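Ticket 724: Dultstead trackers stop reporting after vehicle is parked overnight

Product: Dultstead plug-in vehicle tracker, Golus fleet portal
Opened: 6/18/21
Priority: Normal
Status: Closed, workaround in place
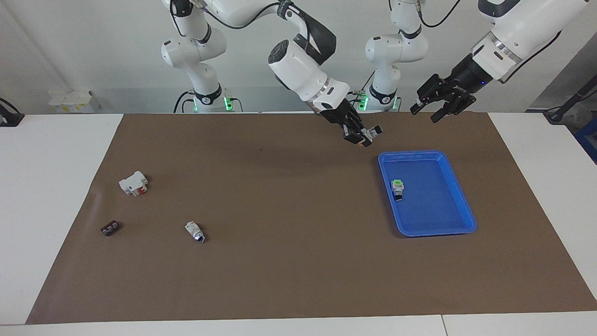
Customer is Adent, a used car dealer with in-house financing. They run Dultstead units in most of the cars they finance. Complaint as received: "Several cars show as offline in the morning. They come back when the customer drives, but not always right away. We had a payment reminder go out with the wrong location on it."

Entry 1
Asked for the unit list and the portal login used at the Yoo lot. All affected units were installed in April or later. Older units on the same lot report normally. Portal shows last contact between 1 and 3 a.m. for each affected unit, then nothing until ignition on.

Entry 2
Checked the SIM side first. Data plans are active on every unit in the list. No suspensions, no roaming blocks. Signal at last contact was fair to good. Ruled out billing and coverage.

Entry 3
Checked the power side. Units should go to sleep after the car is off and send one check-in every 2 hours. Battery voltage at last contact was between 12.3 and 12.6 on all of them, well above the cutoff. Asked the customer to have an installer look at one car for a loose connector. Installer found it seated correctly. Swapping the unit to a different car moved the problem with it, so the wiring in the first car is fine.

Entry 4
Pulled the configuration from one good unit and one bad unit and compared them line by line. Differences:

Sleep check-in interval: same on both
Motion wake threshold: good unit 500, bad unit 3000
Low voltage cutoff: same on both
Server address: same on both
Store and forward: on for good unit, off for bad unit

The motion wake threshold on the bad unit is too high for passenger cars. With that value the unit will sleep through a door closing, a tow hookup or a slow roll across the lot. It wakes only on ignition. Store and forward being off explains the gaps in the trip history, but does not explain the missed overnight check-ins.

Entry 5
Sent the 500 threshold and store and forward on to one test unit by text command. Unit acknowledged. Left overnight. It still missed the check-ins after 1 a.m. but woke as it should when the door was closed in the morning. Partial fix.

Entry 6
Went through the Golus portal settings for the account. Found a schedule named "night quiet" applied to the group the April units were added to. It sets check-ins to off from 1 a.m. to 6 a.m. The older units are in a different group with no schedule. The customer did not know the schedule was there. The change log shows it was copied over when the new group was made from a template for delivery vans. The 3000 threshold comes from the same template.

Entry 7
Removed the schedule from the group. Pushed the corrected threshold and store and forward to every unit in it. Up to 500 commands can be queued at one time, so this went through in one batch. A few units were asleep when the batch was sent and took the new settings at next ignition.

Entry 8
Customer confirms all units at the Yoo lot checked in overnight. One car still shows offline. Its last voltage was 11.4 and dropping, so this looks like a weak car battery and is a separate matter. Told the customer to charge or replace it and open a new ticket if the unit does not return.

Cause
New device group was made from the delivery van template, which carries a quiet schedule and a high motion threshold.

Workaround
For passenger cars, make the group from the blank template. If a group already exists, open Group, then Schedules, and remove "night quiet." Then set motion wake to 500 and turn on store and forward. Save, and press Push to Devices. Saving alone does not send anything to the units.

Open item
Request filed with the portal team to show active schedules on the main group page. No date given. Trips missed while store and forward was off cannot be recovered, and the customer has been told.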